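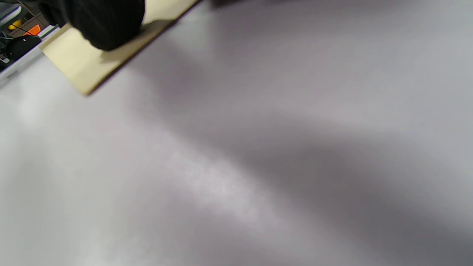
About Us

Galar is a small company in Plenham. We help shops, clinics, town offices and schools make their buildings and their websites easier to use for people with disabilities. We started with one client, the public library on Doherty Street, which wanted its front entrance checked before a renovation. The renovation came later than planned, but we stayed in the work.

Today we are a team of 16, and 7 of us have a disability. We test with screen readers, with a keyboard only, and with wheelchairs of different widths. Our reports are written in plain language — the building owner should be able to read them without calling an architect.

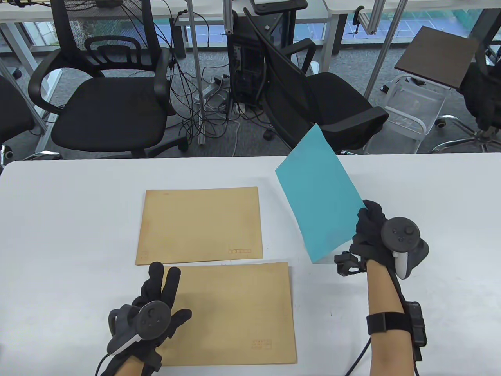
We also write to the people who will pay for the changes, and we tell them what can wait and what should not wait. A door that is too heavy is usually fixed in one visit. A ramp with a wrong slope takes more time and more money. Up to 200 pages of a website can be checked in our standard review, and every review includes two calls with your web developer.

Since January we have a second office in Flelirthorpe. It is on the ground floor, and the bus from the station stops in front of it.
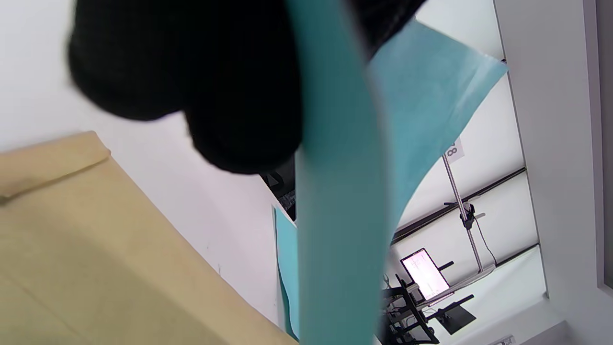 Doherty Street Library: We still use the first Galar report when we order new furniture. The part about desk heights is the one our staff opens most.

Both offices are open from Monday, and you can write to us in large print, in Braille or by email.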